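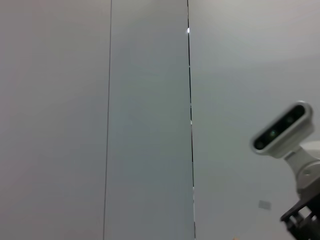 Tags: Talks & Slides, Equipment Planning
September
Speaker notes by Edmund Lis

SLIDE 1. Title

Wait for people to sit. Water. Check the clicker works from the left side of the room, last time it didnt.

Who I am: Edmund, I do equipment planning at Rowbotham. Not an engineer. I sign the forms and then I get the phone calls.

Talk is 35 minutes, questions after. If someone asks about safety standards send them to the afternoon session, don't try it myself.

SLIDE 2. What we bought and what we thought we bought

Two arms, one bench, one wrist camera per arm. That was the request. One line on the sheet, "arms x2".

What came out the other end: arms, controllers, pedestals, grippers, spare fingers, cameras, cables for the cameras, longer cables for the cameras, a network switch, a second network switch, panels around the cell, lights, a PC big enough to record it all, disks.

Pause here. Let them read the list. Someone always laughs at the cables.

Point: the arm is the easy number. Arm has a quote. Everything hanging off the arm has a guess.

SLIDE 3. The three piles

Pile one, capital. Arms, controllers, pedestals. Gets approved once, painful, then done.

Pile two, stuff bolted on. Grippers, cameras, brackets. We put this under capital the first year and under consumables the second year and finance hated both. Pick one before you start. Write it down. I don't care which.

Pile three, the room. Power, floor, walls, network, lights. Comes out of somebody else's budget, so nobody puts it on your sheet, so it shows up in month four as a suprise.

Ask the room: who has had a building works charge land after delivery? Hands. Should be most of them.

SLIDE 4. Cameras

Spend time here, this is where people get it wrong.

Wrist camera sees what the gripper is doing. Also sees wall, ceiling, the other arm, whatever is behind. So the background matters more than you'd think and it costs money to sort out.

Plain gray is good. Paint, panels, whatever. Matte if you can get it. Glints are a pain, small bright spot on a joint between panels and you have people looking at footage for an afternoon. Ask for a sample of the panel and hold it under your own lights before ordering the lot. We didn't.

White housings look lovely in the catalog. Glossy ones also throw light back at the other camera. Not a reason to refuse the arm! Just look at it under your lights first.

Brackets: quote from Undia had the camera, had the cable, had no bracket. Grindport sold us brackets, wrong hole pattern. Ended up having them cut by a local shop. Three weeks. Put the bracket on the camera line as one item, same supplier, and make the supplier say in writing that it fits.

Spare camera. Buy it with the first order. A wrist camera is on the end of the thing that moves and sooner or later it meets something.

(If running behind skip the bit about lens cloths.)

Lens cloths: box of 100. Cheapest line in the whole budget, and the one people walk across the building to borrow.

SLIDE 5. Grippers and fingers

The gripper you demo with is not the one you'll be using in a year. Budget a second type. Don't buy it yet, hold the money.

Fingers wear. Pads peel. Ours needed replacing way before anybody planned for it. Order pads by the pack and keep a note on the shelf of when the last pack was opened, that's your forecast, no spreadsheet needed.

Check the flange. Check it again. Mivlow sent us a very nice gripper that wanted an adapter plate, adapter plate was on a separate quote, separate quote had expired.

SLIDE 6. Reach, and why the floor plan is a budget document

Draw the circle. Full reach of the arm plus gripper plus camera sticking out. People draw the arm only. Then the camera hits the side panel.

With two arms draw both circles and shade the overlap. Overlap is where the useful work happens and also where you break things. More overlap = slower speeds at first = fewer hours of useful work per day = the payback number in your proposal is wrong. Say this slowly, it's the one finance people write down.

Leave a gap behind the arm for a person with a toolbox. We left space for a person. Toolbox was in the hallway.

Panel joints: put them where you can open them. If a panel has to come off for a cable, it wants to come off with one person and a hand tool. Ours is better now. Cost us a second visit from the fitters.

Label everything before it's mounted, not after. Arm, panel, power drop. Label stock goes on the order too, yes really.

SLIDE 7. Storage and network

Recording is the hidden one. Every camera you add is video, all day. Work out one hour of it with your own settings, multiply, then ask who pays for keeping it.

Our target was 1,000 recorded runs by the end of the first phase. Fine for the arms. Disks filled up well before that. Nobody had asked if we keep the failed runs. (We keep the failed runs.)

Decide early: what gets kept, how long, on whose disks. Get a name against it, a person, not a department.

Second switch story if time. Short version: cameras and office printers on the same switch, printers won.

SLIDE 8. People hours

Not on the equipment sheet but should be stapled to it.

Setup, calibration, recalibration after somebody bumps it. Training a second person so that first person can have a vacation. Resetting the bench between runs, which is dull and takes up most of the shift.

We had one person able to recalibrate for most of the spring. He was off sick for a week and two arms sat there parked. That week cost more than the training would have. Put the training in year one.

SLIDE 9. Lease or buy

Will get asked so put it here.

Lease if the project might end or you might switch arm. Buy if you're going to drill holes in it. We bought the arms and leased the PC and I'd do the same again.

Read the return terms. "Original condition" and custom brackets don't go together well.

Service contract: ask for response time in hours, ask where the engineer drives from. One supplier said next day. Next day was the phone call.

SLIDE 10. How I lay out the sheet now

Show the template, don't read it out.

Columns: item, supplier, quote expiry, lead time, who pays, what it plugs into. Last one is the column I added and would fight for. If you can't fill in "what it plugs into" there's a part missing from your order.

Sort by lead time not by price. Pricey things get watched anyway. It's the cheap adapter with the long lead time that holds up your start date.

Contingency: I ask for a line, named, with things it's allowed to be spent on. Unnamed contingency gets cut in the first meeting. Named one got through all 3 rounds last year.

SLIDE 11. Mistakes slide

Go quick, people photograph this one so leave it up.

- panels ordered before lights
- brackets from a different supplier than cameras
- no spare camera in first order
- let a quote expire over the holidays, twice
- one trained person
- pedestal bolts, wrong length for our floor
- didn't tell the building people till the crates were downstairs

The crates: they were in the loading bay, fire route, had to be moved same morning. Call your building people before you sign. Bring them the floor plan w/ the circles on it.

SLIDE 12. Questions

Have ready: template link, panel finish sample (in my bag, front pocket), the one page version of the budget with prices taken out.

If they ask what we paid: can't say, agreed with purchasing. Can say which lines grew. Room, brackets, disks, in that order.

If they ask would we get a third arm: asked for it, waiting. Has its own spare camera on the sheet this time.

Give the clicker back.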